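Jerkden Lodgings began with a leaking roof and a bank manager who had stopped returning our calls. We bought the old wool store on Lemham Street at auction, in the sort of mood people are usually in at auctions, and spent the following winter learning what a wool store smells like when it rains.

It's now a guesthouse with 28 beds. We're told the trade term is "boutique hostel". We prefer guesthouse, as it promises less.

## Who stays here

Mostly walkers doing the Dedari Track, who arrive with wet socks and strong opinions about the third day. The track is 152 kilometres long and finishes two streets from our front door, downhill, a kindness on the part of whoever surveyed it. We also get fruit pickers in season, cyclists, and the odd wedding guest who left it too late to book the motel. 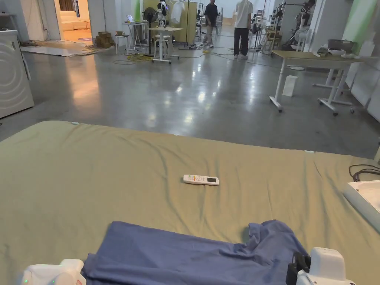 *Olive mat, blue garment and the air-con remote, on the polished concrete.*

Breakfast is porridge, toast and whatever the plum tree has been up to. Coffee comes out of a proper machine, bought second-hand from a cafe in Siliņa that had gone over to juice. It makes a noise like a ute on a cattle grid and we wouldn't swap it.

## How we run the place

Two dorms are kept for people who want to be asleep by nine. The other rooms are for people who say they do. There's a drying room, a library made up entirely of the first halves of trilogies, and a kitchen where you may cook anything except fish curry after 10 pm. That rule has a history and we don't discuss it at the desk.

We don't have a pool. One travel site says we do, and we've written to them about it 3 times. Guests who arrive with bathers are pointed to the river, which is free and very cold until about Christmas.

## Getting a bed

Ring or email. Online bookings are coming, as they have been for a while. We close every August to paint things and argue about the colour. Dogs are welcome on the verandah, and their owners may use the rest of the building.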